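Operators wanted (paid, part time) - Baran project, Prurside site

Posted February 2019

We need people to drive a robot by hand. Headset on, controllers in both hands, you move and it moves. You do a household job through it, it gets recorded, reset, again. No coding, no robotics background, training given first morning.

Tasks at the moment: shoes on and off a rack, folding towels, loading a dishwasher, wiping down. More once the Bruminbridge room opens in September.

What we're after
Patient people. Steady hands. OK on your feet for 60 minutes at a stretch, then a proper break
Over 18, right to work in the UK
Fine with headsets - if VR makes you queasy please say so now and not on day one
Gamers, sewers, crane drivers, dental nurses all welcome, we've had good results from all sorts
Left handers esp. wanted

Hours: shifts are half days, mornings or afternoons, minimum 2 a week. Evenings not availble yet, stop asking Mathis.

Pay: hourly, paid fortnightly, travel from Zistwood refunded with a receipt. Trial shift is paid too.

You'll work in pairs, one driving, one minding the robot and putting things back for the next go. Swap at the break. Flat closed shoes please, no dangly sleeves, hair tied back.
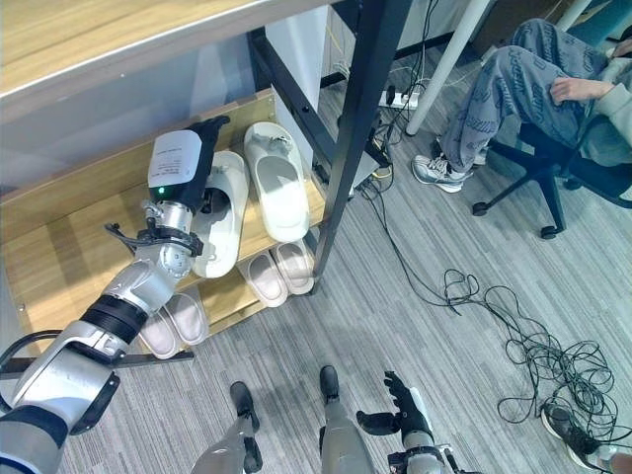
Shoe rack task, left hand at a slipper on the top shelf.

To apply: short email to Delwyn Tapsell, say which half days you can do and anything fiddly you do with your hands for work or fun. No CV needed. Trial shifts are run by Kyu-ri Min, she'll ring you to fix a time so put a phone number on it!! Half of the last lot didnt.

Questions about access or parking go to Maxine Hoani at the front desk.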